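Call for Participants: Regional Cooperation Dialogue Program

Applications close 15 August 2021

The Nolidero Forum is looking for people who would like to join the next round of our Regional Cooperation Dialogue Program, which brings early-career diplomats, public servants, researchers and journalists together to talk through the problems that neighboring countries share and don't always find time to discuss. Water is the big one this time, along with border trade and the slow, patient business of getting transit agreements to work once the signing ceremony is over and everybody has flown home.

We have room for 38 participants. If you have been thinking about applying for a year or two and kept putting it off, please do send us something this time! We read every application from start to finish, and we are always happy to hear from people whose path into foreign affairs has been a bit crooked.

What the program is

The dialogue runs for six months, mostly online, with one residential week in February at the Eveck Center. Online sessions take place every second week and last two hours. You will be placed in a working group with people from several different countries, and each group takes on one question and writes a joint paper on it. Last round's groups wrote on shared river monitoring, customs paperwork for small traders, visa rules for seasonal workers, and a proposal for mutual recognition of nursing diplomas that we are still very fond of.

The papers go to our advisory board and are then shared with the foreign ministries and regional bodies that have asked to be on our mailing list. We can't promise that a minister will read yours over breakfast. We do know from past rounds that some of them have been passed along and quoted, and a couple of our former participants have been invited to brief the officials who handle these files every day.

The residential week is the part most people write to us about afterward. Mornings are given to negotiation practice, using the Wubshet Basin case, a long exercise written by our own staff in which several upstream and downstream governments have to agree on a water-sharing text before the end of the week. Afternoons are for group work and visits to the other organizations in the Eveck Center building, and evenings are left open on purpose, as a good deal of diplomacy has always been done over soup.

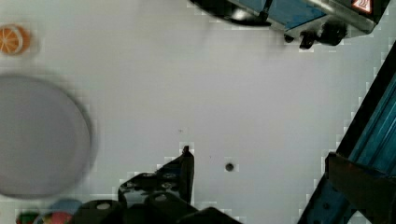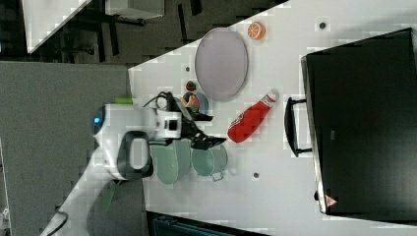
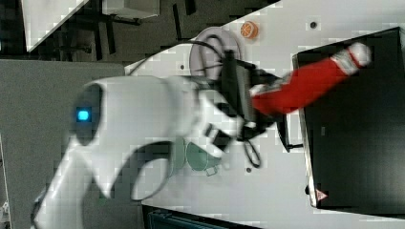
Who should apply

We welcome applications from anyone who:

- has between two and ten years of work experience in government, research, the press, a civic group or an international organization
- can take part in discussions in English (it doesn't need to be perfect – most of us in the office grew up speaking something else)
- can attend at least 10 of the 12 online sessions, and the whole of the residential week
- holds a passport valid through the residential week, or is able to get one in time

You do not need a degree in international relations. We have had agronomists, a railway planner, two court interpreters and a former school principal, and the discussions were much better for having them. If you work for a local or provincial government near a border, we would especially like to hear from you, because people in the capitals often have very little idea of how an agreement looks from your side of the checkpoint.

Serving officials are asked to check with their employer before applying. Everyone takes part in a personal capacity, and sessions are held on the understanding that you may use what you learn but may not say who said it.

Costs and support

There is no fee. The Urken Fund covers travel, a single room and all meals during the residential week, and it pays each participant an allowance of 100 dollars a month toward internet and other small costs. If you have young children or care for a relative, please mention it on the form. There is a modest extra budget for this, and in past rounds it has gone partly unspent, simply from people being too polite to ask.

Visa letters are sent out as soon as you accept your place. We will help as much as we can with the paperwork, though the final decision is never ours, so do start early.

How to apply

Please send us:

1. A résumé of no more than two pages.
2. A letter, one page if you can manage it, telling us about a problem between two or more countries that you know well and what you think is keeping it from being solved. Small problems are very welcome. One of the best letters we ever received was about a ferry timetable.
3. The name and contact details of one person who has worked with you in the past three years. We will write to them only if you are shortlisted.

Applications go through the form on the Nolidero Forum website, and you can save your answers and come back to them as often as you like. If your connection is poor, you may mail everything on paper to Nolidero Forum, Eveck Center, P.O. Box 1523. Write "Dialogue Program" on the envelope and allow plenty of time for it to reach us.

Shortlisted applicants will be invited to a half-hour conversation by phone or video. It is a friendly chat more than an examination – we will ask about your letter, and you are free to ask us anything you please. Everyone who applies gets a reply, whichever way it goes. People who were turned down in an earlier round are warmly encouraged to try again, and quite a few of our participants got in on their second attempt.

Questions about eligibility, travel or the working groups can be sent through the contact page. Please put your country of residence in the subject line so that your message reaches the right desk.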